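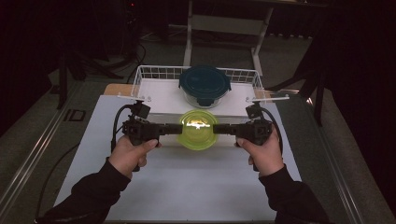

4.2 Bowls, lids and the problem of the shared shelf

Figure 3. A green bowl on the white tabletop, in front of a glass container with a teal lid.

We turn now to the part of the study we enjoyed most, which was finding out how people put away food containers. The Bråten homes gave us 3,505 put-away events over one winter, and bowls turned up in 955 of them. That surprised us! We had expected plates to lead by a wide margin, but bowls wander. They serve as lunch dishes, mixing dishes and fruit dishes, and they seem to come back to a different spot each time.

The two kinds of item in Figure 3 behave very differently in our records. An open bowl invites nesting, and people nest bowls even when the sizes are a poor match. A lidded container with something of a flat top invites stacking, and once it has a place on a raised level it tends to keep that place for weeks. In the Trorkier kitchens the lidded containers moved so seldom that we could use them as landmarks when coding the rest of the shelf.

Wire baskets deserve more attention than they have had. Ovex, the coding scheme we adopted, treats a basket as a kind of drawer. Our households did not use them that way. A drawer hides its contents, while a wire basket leaves them on view from the side, and people were quick to spot the container they wanted - often before they had crossed the room. Glass helps too. Several participants told us they had switched to clear containers so that leftovers would get eaten, and we found their delight in this small change catching.

Height mattered as well. We compared items kept at table level with items kept on a low raised platform, using roughly 400 events from February in which both levels were in use. Bowls were mostly left at the lower level, near the front edge. Containers with lids went up and back. The pattern held in all but 2 kitchens, and in both of those the raised level was already taken up by bread.

Color was a weaker guide than we had hoped. Participants named bowls by color when talking to each other ("the green one") but sorted them by size when putting them away. Joar Eide, who coded the Pranance kitchens, suggests that color works as a name and size works as an address. We like this idea very much and return to it in Section 5, where the drying rack data give it a harder test.

Contact the authors | Copyright the authors | Back to top

Comments

hedda_m: Great section. Did you split out bowls that come with their own lids? Ours live with the containers and never with the other bowls.

Teller: The bread made me laugh, same in our kitchen. Would love to see the numbers for mugs.

R. Oakes: Is the Section 5 rack data from the same homes?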